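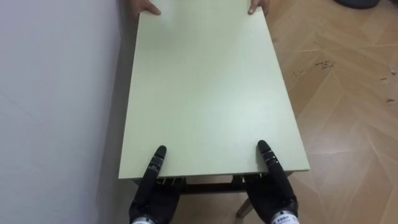 Room 428, April — moving the green table

Finally got to the mint-green table! I've been complaining about where it sits since we unpacked, and Pei-shan said fine, then move it, so that was the afternoon sorted. It's a long top, and the wall side is the awkward one (plain white wall, fresh paint, and Wen-hsiung did that paint, so you can imagine how careful everybody was going to be).

Notes for whoever does the other two tables:

Take hold at the corners, one end each. Long edge parallel to the wall, and keep a hand's width off it if you can. Fingers over the top, palms under. I tried gripping it from the middle of the long side first and the far end just wandered off on its own — don't bother.

Clear it completely. I mean the pencil tray too. Laminate is slick and things slide the second one end comes up.

Agree on who's calling it before you lift. We had a bit of "wait, now or on three?" and I'd like to skip that next time.

Where it's going: short end toward the window, 20 inches between the long side and the shelving so the Zarel cabinet can still open. Chun-yin measured that and wrote it on masking tape on the floor. Please leave the tape down until all 3 tables are in!

Surface is in good shape as far as I can tell, plain all over, no marks I'd worry about. The color looks a bit different from one end to the other but I'm putting that down to the light. If anyone wants to clean it, use the Bernis spray and a soft cloth, none of the green scrubbing pads (Yung-ching, I'm looking at you — love you, but no).

Still to do: felt pads for the feet, up to 2 per leg if the floor's as uneven as it feels near the door. Ask Lai-ching whether the Eltden order came with any spares. Also find out who has the short level, it was on the Chou bench last week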